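The black wire basket and the pretend fruit

29 October 2019

I have been meaning to write about the play fruit for weeks now, and as it has rained since Sunday I have finally run out of excuses. Readers who were with me in August will remember the great toy cupboard clear-out, when I promised I would keep only what got played with. The fruit stayed, all of it, and so did the black wire basket I carried home on the bus from the market at Jernasbridge (31 stops, with it on my knees the whole way!).

I do love a wire basket. You can see what you've got without tipping the lot out, and crumbs and fluff fall straight through the bottom. The soft pieces are my favourites to put in it, especially the plush orange with its two big pale green leaves, though it does look a bit lonely with the grapes and the pepper still waiting their turn outside.
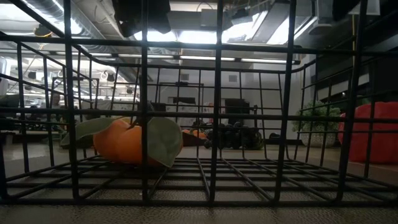

What goes in, and what stays out

My rule at home is one basket and no overflow, and I break it constantly. Round things settle down nicely together — oranges, limes, apples — and the grapes will squash into whatever gap is left. Long things are a nuisance. I have tried standing a cucumber up on its end and it simply leans over the rim looking sorry for itself, so the cucumber, the carrot and the aubergine tend to live on the table top. A yellow star fruit is worth having, if only because every visiting child asks what on earth it is.
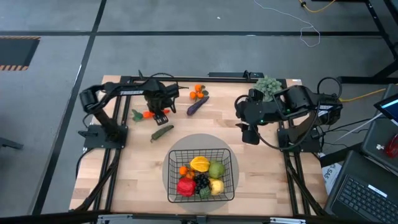 Basket nicely full, with the cucumber, carrot and aubergine still out on the wood.

I will admit the oranges get more than their fair share of room. There is something so cheerful about that colour against black wire, and the pair on the branching green stem would brighten up any shelf. Put them in last, stem upwards, and they are easy to lift out again.

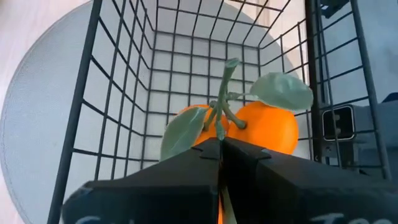

Keeping it all clean

Plastic pieces get a wash in warm soapy water and 24 hours on a towel. Plush ones I only ever sponge, after a sad business with a banana and the hot cycle. The basket itself wants a wipe with a damp cloth and a proper dry in the corners, where the wires cross.

Next time I hope to get to the tea set, which is missing 3 saucers and a lid.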